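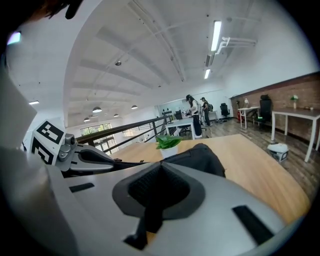

# 夹层木桌上的小盆栽:采光、水渍、靠近栏杆,三个问题一起问

版块:室内环境与家具维护 / 办公空间
标签:夹层、盆栽、照度、木桌面、栏杆、硬蜡油
发布:2021年8月4日

**夹层靠栏杆那桌**

办公地点在 Prollstead 园区的 Zikis 楼,楼内有一层开敞夹层,边缘是深色金属栏杆,细立杆加横杆,没有玻璃。夹层上有一张浅色木桌,蜜色木纹,桌上放一盆小型绿叶植物,白色花盆。窗在远端的墙上,窗外有绿化。中间隔着一片工位,工位用白色桌子。

植物是二月份随桌子一起放上来的,没有品种标签,叶片亮绿。不确定是什么,按一般观叶植物处理。

测过的数据如下:

- 窗边地面以上同桌面高度处,多云天正午,灯全关:3517 lx
- 木桌桌面花盆旁,同一时刻,灯全关:93 lx
- 空调设定:22 ℃,工作时间常开,夜间关
- 桌沿到栏杆内侧净距:876 mm

照度计是普通手持式,探头水平朝上,每点读数稳定后记录,没有做多点平均。夹层顶灯开启后的读数没测,因为当天灯控系统在检修。

问题有三个。

第一,93 lx 是否足以长期维持。目前植物看不出明显问题,但新叶间距比刚来时长。没有留对照记录,只是印象。如果不够,是移位、补光,还是轮换。移到窗边不太方便,窗前是通道。补光的话,手头有一盏 Skundden 夹式灯,白光,外壳上只标了功率和色温,没有光谱曲线。

第二,桌面。花盆底下直接接触木面,浇水后底部偶尔渗水。物业的交接单上写桌面处理为 Sleiman 硬蜡油,没有写涂布道数,也没有写上次维护时间。现在花盆下有一圈浅色印子,摸起来没有起毛。想知道这圈印子处在表层还是已经进到木材里,能不能自己处理,处理前要不要打磨整张桌面。

第三,栏杆。桌子和栏杆之间这个距离,物品会不会有掉到楼下的风险。花盆不大,但夹层下面有人走动。栏杆底部和楼板之间有缝,没有量。桌子没有固定在地面上。

补充:浇水没有固定周期,谁看见土干谁浇。盆底有没有排水孔,我没有把植物倒出来看过,从渗水判断应当有,也可能是内外两层盆之间溢出来的。

不考虑换成仿真植物。

---

**照度计放在抽屉里**

先讲光。另外两个问题我只说与花盆有关的部分。

**1. 两个读数的含义**

照度是按人眼视见函数加权的量,植物用的是光合有效辐射,两者之间需要换算。日光条件下,常用换算系数是照度除以 54,得到光量子通量密度,单位 μmol/(m²·s)。白光 LED 的系数随色温和显色指数变化,缺光谱曲线时一般取 70,误差可以到一两成,对于摆在桌上的观叶植物够用。

按日光系数:

| 位置 | 照度 | 换算后的光量子通量密度 |
|---|---|---|
| 窗边 | 3517 lx | 65 μmol/(m²·s) |
| 木桌花盆旁 | 93 lx | 1.7 μmol/(m²·s) |

再把瞬时值变成日累积量(DLI)。假设一天有十小时都维持正午水平,这已经是偏乐观的假设,早晚照度会低得多:

- 窗边:65 × 3600 × 10 ÷ 1 000 000 = 2.3 mol/(m²·d)
- 木桌:1.7 × 3600 × 10 ÷ 1 000 000 = 0.06 mol/(m²·d)

耐阴观叶植物做室内维持,我自己用的下限是 1 mol/(m²·d)。这个值是经验值,不同品种会偏离,有些种类更低也能拖很久。但 0.06 与 1 相差一个数量级以上,品种差异填不上这个差距。

结论:仅靠自然光,木桌位置不足以维持。植物目前外观尚可,原因多半是顶灯贡献了一部分光,加上消耗自身储备。节间变长与低光下的徒长相符,但你没有记录,我也不据此下判断。

需要说明,多云天的单次读数不能代表全年。晴天窗边照度可能翻几倍,桌面位置也会上升,上升的比例未必相同。夹层深处的光大多来自顶棚和墙面的反射,受窗外天空可见面积控制,直射光到不了的话,晴天收益有限。

**2. 先补测**

灯控检修完后补三组数据:

1. 夜间,窗外无光,顶灯全开,桌面花盆旁。该值即顶灯的单独贡献。
2. 白天,顶灯全开,同一点。
3. 白天,顶灯全关,同一点,晴天。

探头放在叶冠高度,不要放在桌面。小盆栽的叶冠高出桌面一截,灯在正上方时影响不大,加了夹式灯以后影响很明显,近距离光源的照度随距离变化很陡。

人读数时站在背光一侧,衣服颜色也会影响。浅色上衣会反射一部分光到探头上,照度低的时候这个误差不可忽略。把计放好,人退开再读,或者用保持键。

**3. 补光的计算**

目标取 1 mol/(m²·d),每天照 12 小时,则需要的光量子通量密度为:

1 000 000 ÷ (12 × 3600) = 23 μmol/(m²·s)

按白光 LED 系数 70 换回照度:

23 × 70 ≈ 1600 lx

也就是用你手里的照度计,在叶冠高度量到 1600 lx,每天开 12 小时,满足下限。想让它有像样的生长,照度加倍,时长不变。

Skundden 那盏灯没有光谱曲线不影响使用。白光灯能用,只要叶冠处照度到位。不必为了红蓝配比另买一盏,办公区里紫红色的灯光对旁边的人干扰很大。

安装步骤:

1. 灯头置于花盆正上方,光束向下。斜照会使植株向一侧弯,还会照到工位方向。
2. 从较高处开始,逐步降低,每次读一次叶冠照度,到目标值停下。
3. 手背放在叶冠高度停一分钟,有明显热感就抬高,再延长时长来补。
4. 接定时插座。开灯时段与工作时间重叠,夜间必须有黑暗期。
5. 两周后量一次,灯臂会下垂。

夹式灯不要夹在栏杆横杆上。一是受力点在夹层边缘外侧,松脱后有落下去的可能;二是金属杆表面光滑,夹口的橡胶垫在圆杆上接触面积很小。夹在桌沿,选远离栏杆的那一侧。

眩光要看一下。坐在附近白色工位的人,视线高度与灯头高度接近时会直视发光面。加一段遮光罩,或者让灯头低于坐姿视线。显示器屏幕上如果能看到灯的反光,转一下灯头方向就行。

**4. 轮换方案**

如果不想装灯,备两盆同样的植物,一盆放窗边,一盆放木桌,定期对调。窗边 2.3 的日累积量高于下限,有恢复余量。木桌位置几乎没有收入,所以周期不能长。我会用一比二:桌上一周,窗边两周。这样需要三盆,桌上始终有一盆。

你说窗前是通道,那么窗台或者窗侧的矮柜都可以,离窗一步以内照度下降得还不厉害,再往里就很快。具体放哪要量,不要用眼睛估。人眼对照度的变化适应得太好,从 3517 到 93,走过去只会觉得稍暗。

**5. 水**

光少,蒸腾就少,浇水量必须跟着降。谁看见土干谁浇,这种做法在低光位置最容易出问题。表土干得快,空调出风加速表层失水,下层仍然是湿的。表层一干就浇,根区长期饱和,最后烂根。

改为称重。浇透沥干后称一次,记为湿重。等植物明显需要水时再称一次,记为干重。以后降到两者中间偏干的位置再浇。厨房秤就够。把两个数写在标签上贴在盆背面,谁来浇都按这个数。

22 ℃ 对多数观叶植物合适,不用调。要看的是出风口方向,冷风不直接吹到叶片就行。夜间关空调后温度会变化,变化缓慢的话没有影响。

**6. 盆的结构**

先弄清是单层带孔、单层无孔还是双层。提起来看底部即可,不必脱盆。若是双层,外盆里积水要倒掉,溢出多半就从这里来。若是单层无孔,白盆表面有渗水,则要检查有没有裂纹,釉面裂纹用强光贴着照能看到。

---

**随手答一下**

这种小盆栽很好养的,我们公司放在没窗户的会议室都活了好几年。不用测什么照度。土干了浇水,黄了就剪掉。

桌子上的印子用吹风机吹一吹就没了,我家茶几就是这么弄的。要不就抹点牙膏。

栏杆那个不用管吧,又不会自己跑过去。

> **照度计放在抽屉里** 回复:没有窗户的会议室,顶灯每天开多久、桌面照度多少,这两项不清楚就没法拿来对比。不少会议室顶灯很亮,桌面光比这张木桌的自然光部分强得多。
>
> **随手答一下** 回复:没量过。灯是一直开着的,保洁走了才关。
>
> **刨花与蜡** 回复:吹风机和牙膏请不要用在硬蜡油表面。吹风机处理的是漆膜里的水汽发白,对象不一样。牙膏含磨料,会在印子周围磨出一块光泽不同的区域,以后更难修。

---

**刨花与蜡**

做家具翻新的,补充桌面和栏杆。光的部分楼上写得够细,不重复。

**桌面:先判断**

硬蜡油由油和蜡组成,油渗进木材表层,蜡留在表面附近,固化后没有一层可以整片揭起来的厚漆膜。好处是能局部修,代价是对长时间停留的水抵抗有限。花盆底下的水蒸发不出去,时间一长就留印。

印子的颜色基本能说明深度:

- 浅色、发白、摸着平:水汽影响了蜡层,木材本身多数没事。
- 浅色、摸着粗糙:蜡层已经缺失,木纤维吸水后竖起。
- 灰色:水进到木材表层,有氧化或污染。
- 黑色或蓝黑色:木材单宁与铁反应,或者霉变。

按描述,浅色且没有起毛,属于第一种。前提是交接单写的处理方式属实。交接单写错很常见,我会先验证。

验证方法:找桌板背面或不显眼的角落,滴一滴清水,放十分钟擦干。表面成珠、擦后无痕,说明保护还在。再用棉签蘸少量酒精轻擦同一处,如果发黏或者棉签上带下胶状物,表面可能是某种漆,后面的步骤就不适用,停下来另问。硬蜡油完全固化后,短时间轻擦一般不会发黏。

还要确认桌板是什么。木纹在端面能不能连续延伸下去,看桌沿就知道。实木可以打磨多次,贴面的话表层很薄,砂纸两三下就可能磨穿。弄清之前,不要动任何比百洁垫更粗的东西。

**桌面:处理步骤**

以下针对浅色、平滑、确认为硬蜡油的印子。

1. 移走花盆,原位空置三天以上,让木材自然干燥。不加热,不晒。很多浅印到这一步已经淡了一半。
2. 微湿抹布加少量中性皂擦净,立刻用干布擦干,再等一天。
3. 白色百洁垫顺木纹轻擦印子区域,力度均匀,范围比印子大出一掌宽。不画圈。
4. 干布除尘。用吸尘器的话装毛刷头。
5. 取极少量 Sleiman 的同型号油,用不掉毛的布擦开,越薄越好。从中心往外带,边缘渐淡。
6. 按罐身标注的时间等候后,用干净的布把多余的油擦掉。桌面上看得到湿亮的地方就是多了。
7. 固化期间不放东西,不碰水。时间看产品说明,夹层如果夜间关空调、湿度升高,再多留一两天。

型号不要混。同一品牌有不同光泽,哑光桌面补了半光,侧光下就是一块补丁。交接单没写光泽,就问物业要剩料;要不到,先在桌板背面试。

不需要打磨整张桌面。整张打磨只在印子很多或者全桌蜡层都失效时做。滴水试验在桌面不同位置多做几处,如果普遍不成珠,那就是该整体维护,和花盆没有关系。整体维护也未必要打磨,清洁后上一遍薄薄的保养油通常够。

**安全事项**:擦过油的布不要揉成团扔进垃圾桶。含干性油的布在堆叠状态下氧化放热,可能自燃。平摊在不可燃的表面上晾干,或者泡水后装进带盖的金属容器再处理。办公楼里尤其要做到,垃圾桶通常放在桌子下面,旁边就是纸。

**桌面:防止再发生**

花盆与桌面之间要有两样东西:接水的盘和通风的间隙。

接水盘用上釉陶瓷或者塑料,素烧陶不行,素烧陶会慢慢透水。盘底再贴几个小脚垫,让盘悬空。只垫一片软木不解决问题,软木吸了水就一直贴着木面,印子从圆圈变成圆饼。

脚垫用毛毡或者透明硅胶。深色橡胶脚垫避免,部分橡胶里的成分会迁移到油面上,留下擦不掉的暗斑。黑色橡胶的其他物件也一样,长期压在浅色木面上都有这个风险,短时间接触没关系。

浇水拿到水池边浇,沥干再放回来。这样接水盘平时是干的,只作为保险。

**栏杆:距离**

876 mm 的净距够一个人通过,正常使用下,东西从桌上碰落,落点会在桌沿附近。小花盆从桌面高度掉下来,落在楼板上,碎的可能性比飞出去大。真正的路径有两条:

一是落地以后滚动。圆形截面的盆、笔、水杯侧着落地会滚,滚到边缘从栏杆底部的缝里出去。这条缝你没有量,应当量。

二是人拿着东西靠在栏杆上。手放在顶杆外侧,东西脱手就直接下去了。这与桌子距离关系不大,与有没有人习惯在那里站着讲话有关系。

还有一条容易漏的:桌子没有固定,会被推动。今天是 876 mm,搬过几次椅子以后是多少就不好说。在桌脚位置的地面贴标记,或者在桌脚加防滑垫。测量值只在桌子不移动的前提下有用。

**栏杆:检查项目**

- 底部缝隙高度,整段走一遍,取最大值。楼板边不一定平。
- 楼板边缘有没有上翻的挡边。有挡边,滚动的问题基本消除。
- 立杆间的净空,横杆间的净空。找最大的一处。
- 立杆根部有没有松动。两手握住顶杆向内外各推一次,听有没有响。不要把体重压上去试。
- 紧固件有没有缺失、锈蚀。
- 横杆是否构成可以踩的梯级。全是成年人的办公区问题较小,有开放日或者有孩子来的时候要另算。

栏杆高度、间隙和承载的限值各地不同,我不在这里给数字。拿着上面量到的值去问物业,要求对方对照本楼适用的规范书面答复。若不符合,整改由业主方负责,使用方不要自行焊接、钻孔或者绑扎。自己加装亚克力挡板之类也要先问,挡板会改变栏杆的受力,也可能牵涉消防要求。

可以自己做、一般不需要审批的:

- 花盆放在桌面远离栏杆的一半,不放桌沿。
- 接水盘底部加硅胶脚垫,盆不易滑动。
- 选底宽口窄或者直筒的盆,重心低。
- 栏杆顶杆上不放任何物品,包括杯子和手机。
- 栏杆一侧不放带滚轮的椅子。

**关于灯**

同意夹在桌沿。补一句:夹口直接夹在硬蜡油表面会压出印,蜡层比漆软。垫一片薄毛毡再夹。电线从桌面下方走,固定在桌腿上,不要横穿桌子与栏杆之间的过道,那条过道的宽度刚够走一个人,地上多一根线,绊倒的方向就是栏杆。

---

**夹层靠栏杆那桌** 追加

补测了一部分,先贴这些。

提起花盆看了底部,是双层结构,外盆无孔,里面有积水,已经倒掉。渗水应当是移动时从两层之间溢出来的,外盆上没有找到裂纹。

滴水试验在桌板背面和桌面两处角落各做一次,都成珠,擦后无痕。酒精擦拭不发黏。桌沿端面的木纹能不能算连续,我看不准,所以没有用百洁垫,只做到移走花盆、空置这一步。花盆暂时放在文件柜上。

栏杆底部缝隙还没有量全。已经向物业要本楼的栏杆资料,对方说要查档。

顶灯检修未结束,夜间单独贡献的数据仍然缺。Skundden 灯试夹了一次,垫了毛毡,叶冠处能调到 1600 lx,灯头位置比想象中低,对面工位坐下后能看到发光面,需要加遮光罩。定时插座还没到。

还有一个疑问:浇水改为称重,湿重是连外盆一起称,还是只称内盆?

> **照度计放在抽屉里** 回复:只称内盆。外盆里的积水会混进读数,你这次的问题正好出在那里。称之前沥够时间,提起来不再滴水为准。
>
> **刨花与蜡** 回复:端面拍一张近照,侧光,发到木工版,那边看板材的人多。空置满三天以后再看印子,如果只剩很淡的一圈,可以不处理,等下一次整体保养时一起上油。另外文件柜如果是木贴面的,盆底下同样要垫。
>
> **夹层靠栏杆那桌** 回复:文件柜是金属的。已垫接水盘。端面照片另开帖。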